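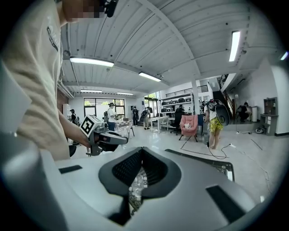

Why did the arm at station 2 let go of the parts in April?

The gripping force fell below the limit while the arm was still moving. An air hose had a small crack near the wrist, and the pressure sensor was fitted before the crack, so the controller continued to read a good value.

Reading time: 3 minutes

Was anybody hurt?

No. The parts fell inside the fence, on the side of the conveyor. One of them rolled under the gate and stopped in the walkway. We have treated it as a safety matter all the same, and the gate now has a low plate at the bottom.

Which machines have this fault?

All Lullo arms with the older wrist, if they were delivered with the long air hose. The number is printed on the label under the base. If your number is 1888 or lower, you have the older wrist. The Nastano line uses electric fingers and has no air hose, so it is not concerned.

Why did the machine not stop by itself?

The program checked the grip one time only, when the fingers closed. After this it supposed that the part was still there until the moment of release. At Rurnport the arm made 14 empty cycles before an operator pressed the stop button. The new program checks the grip during the whole movement, and if the value is lost the arm slows down and stops in its place.

Can I continue to work until the new hose arrives?

Yes, with light parts and at half speed. Please do not carry glass or anything with a sharp edge. Look at the hose at the beginning of every shift, with the air switched off, and bend it a little by hand close to the wrist. A crack shows itself as a thin pale line. If you see such a line, take the arm out of use and write to us.

I have put tape on the crack. Is that enough?

No, please remove it. Tape holds at low pressure and opens again when the wrist turns. We received two hoses back with tape on them and both were leaking under it.

After a stop, the part is still in the fingers. How do I take it out?

Do not pull it. Press the stop button, close the main air valve and wait until the gauge shows zero. The fingers can still move a little when the air leaves, so keep your hands away during this time. Then open them with the small lever on the side. On some arms the lever is stiff and you need a second person to hold the part.

What does error 2995 mean?

It is the new message for a lost grip. It appears only with the new program. You cannot clear it from outside the room with the remote panel, somebody must go and look at the fingers first. If the message comes back more than once in the same shift, please check the hose before you check the sensor.

The message appears but the part is held well. Why?

Usually there is dust on the finger pads, or the part is thinner than the value in the settings. Clean the pads with a dry cloth and measure the part again. Do not lower the limit to make the message go away.

Who pays for the new hose?

We do, also when the guarantee has ended. Hoses are sent from the Zabala store. The fitting takes less than one hour and does not need a technician, but the arm must be calibrated again afterwards.

Comments

palletside
Thank you for this. Our label is half scratched away and I can read only the first two digits. Is there another place for the number?

Reply from support
It is also in the controller menu, under Service and then Wrist.

mk_nights
We changed the hose, the new one is stiffer and it rubs on the cable clip when the wrist is turned completely to the left. We moved the clip down by two holes. Please put this in the instructions.

tolvanen7
Error came every morning at 6 and then never again during the day. For us it was the compressor, which needed more time to fill the tank.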